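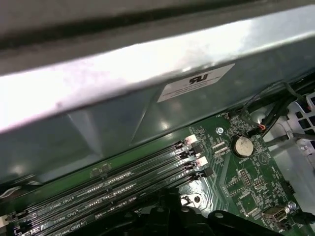
Memory slots and the metal shroud over them

Second bank of memory not counted after adding modules – slots or board?

I keep a small file and database machine for a plant nursery in Salinas. It is an older Kallier tower that came with two memory modules. In June I bought two more of the same size and speed, from a different maker, and installed them next to the originals. The setup screen still reports the original total. The new pair shows as "not present" in the inventory list.

What I have tried so far:

Swapped the old and new modules. The machine then starts with the new pair in the first bank and reports the other bank as not present, so all four modules work in at least one position.

Reseated everything with the power cord out.

Loaded default settings and set the clock again.

The setup program is version 51 and I have not updated it. The database service runs short of memory when the stock report is built, usually a little after 6 in the morning, and the log gives 2,816 MB free just before it begins to swap. I would like to fix the memory before I start trimming the report. Is a dead second bank normally the slots, the board, or a setting? I do not want to buy a board if it is a setting.

Posted by rowcrop_admin

Probably the board. Had the same thing on a different make and ended up replacing it. You could also just buy two bigger modules and use the bank that works.

Posted by Rollwood

Before replacing anything I would go through the causes in order of cost. Your swap test already rules out the modules as outright failures, but it does not rule out a mismatch between the two pairs.

Start with the type. Modules of the same size and speed can still differ in rank and in whether they are registered or unbuffered. Registered and unbuffered modules cannot be mixed on one board. Most boards refuse to start in that case, but a few disable the second group they find and carry on without a message. Read the full part number on each sticker and look it up at the maker's site. The speed figure on the sales page is not enough.

Next, check the population rules. On many boards the slots are numbered by channel and not by physical position, so the two neighboring slots may belong to different channels. The order is usually in the service guide and sometimes printed on the board beside the slots. If the guide says to fill the far slot of each channel first, do that with one pair and then add the other.

Then look at mirroring or sparing. Office towers rarely have it, server boards often do. With mirroring on, half the installed memory is held as a copy and the reported total is half of what you fitted. Your inventory list would normally show the modules as present in that case, so I put this low on the list, but it takes one minute to check. Loading defaults does not turn it off on every board.

After that comes the processor. The memory controller is in the processor on anything reasonably recent, and a bent socket pin or uneven cooler pressure can drop a channel. Loosen the cooler screws, then tighten them in a cross pattern to the torque in the guide. If you lift the processor out, have fresh paste ready.

Last, the slot contacts. Blow them out with clean dry air and look along each row with a flashlight for a pin that sits lower than its neighbors. Do not scrape them.

One more test that separates slot from channel: start the machine with a single module, moved through every slot in turn, and write down which positions are detected. Some boards will not start with only certain slots filled – the guide should say which. If both failing slots share a channel, suspect the processor socket. If they do not, go back to the type and order checks.

Posted by Skorkusum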